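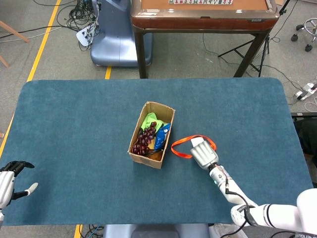
Packing one small box for a day on the desk: grapes, snacks AND lanyard, how do you stop it all getting squashed?

Plirkell Community Help > Home & Office > Packing and storage
Posted by Oranuch Thongsuk, 2025-06-11

Quick one, sorry, typing this on my break.

I do sign-in days for Rattanakul (training courses mostly, hall hire, that sort of thing) and I carry everything for my end of the table in one little cardboard box. Lunch bits plus the badge stuff. Box goes in the car, then up the stairs, then sits open on the table all day as my sort of home base. Usual load is a bunch of grapes, a packet of something crunchy in a blue foil bag, my orange lanyard with the card holder on it, and whatever else got chucked in on the way out the door.

Problems:

Grapes get flattened or come off the stalk and roll round the bottom. Found one in September that had been there a while. Not nice.

Lanyard gets wound round everything. Pull it out, half the box comes with it.

Card holder gets sticky from the fruit.

Box itself is low at the sides so anything on top wants to slide off. I don't want to buy a big plastic tub, no room for it behind the desk and I like that the box is free. Is there an order people pack in? Or a trick for the strap? I've got 8 of these days coming up and I'm over it.

Also table has a soft blue cover on it, belongs to the venue, so I can't have grape juice on that. They charge for cleaning.

Ta in advance

Jintana Thongdee
Marked helpful by 11 people

Done this for years with a market stall float box, same headaches, colours of the fruit stains and all.

Order I use. Heavy and round first, light and flat last, strap last of all.

Grapes. Wash them the night before and dry them properly, tea towel, leave them out a bit. Damp grapes in a cardboard box is how you get a soggy base. Keep them as one bunch on the stem, don't pull them off. Lay the bunch along the long side with the stem pointing up to a corner so you've got a handle. Line under it with a folded paper towel or a bit of baking paper, up the side a little too.

Foil packet stands on its edge against the short wall. Not flat. Flat means something ends up on top of it and you've got crumbs. The air in the packet makes a decent cushion between the fruit and the cardboard, so don't squeeze it down.

Anything soft (spare bag, scarf, cloth) gets scrunched up and shoved in the gap at the back. That's what stops the rolling. If the box rattles when you pick it up, more scrunching.

Lanyard. Don't wrap it round your hand and drop it in, it'll always come undone. Put the card holder in first, upright, clip at the top, near the front where your hand goes. Then let the strap run over the top of everything in one big loop and tuck it down inside the other wall. One loop only. You grab the loop, it all lifts off clean and nothing else comes with it. Bright strap helps becuase you can see which bit is strap.

When you get to the venue take the lanyard off first and lay it on the table or put it on. Then you can get at the food.

For the box, one with slightly higher walls is worth hunting for, ask at a fruit shop. Trim the top flaps off, they only flop in and crush things. Doesn't need to be tidy. Run a strip of brown packing tape down the front and under the bottom, that's where they split. Mine's gone soft at the corners and still holds up fine.

Sticky holder: hot water, drop of dish soap, take the card out first!! I forgot once and had to get it reprinted. 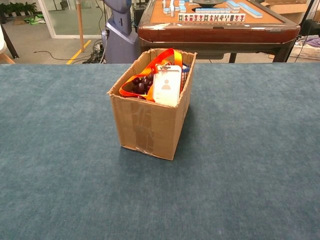

Séverine Royer
Marked helpful by 2 people

Two boxes. Food in one, badge in the other. Done. Food and paperwork shouldn't share imo.

Nuanchan Srisuk
Marked helpful by 5 people

Mostly agree with Jintana but I'd put the grapes in a lunch container with the lid off, inside the box. Takes up more room but no juice gets near that table cover. If it won't fit use a cut down milk carton, works the same.

Also chill them first. Firm grapes travel better. Up to 2 hours in the car is OK in my experiance, past that I'd take mandarins.

One thing on the strap, loop over the top is good but in the car it can catch on the seatbelt, so tuck it right down till you park.

Reply from Oranuch Thongsuk

Thanks all. Séverine I only have two hands and there's a door code lol

Cut the flaps off tonight and taped the front. Will try the loop thing at the next one. Where do people get the good tape, the stuff from Rellum peels off me every time it gets warm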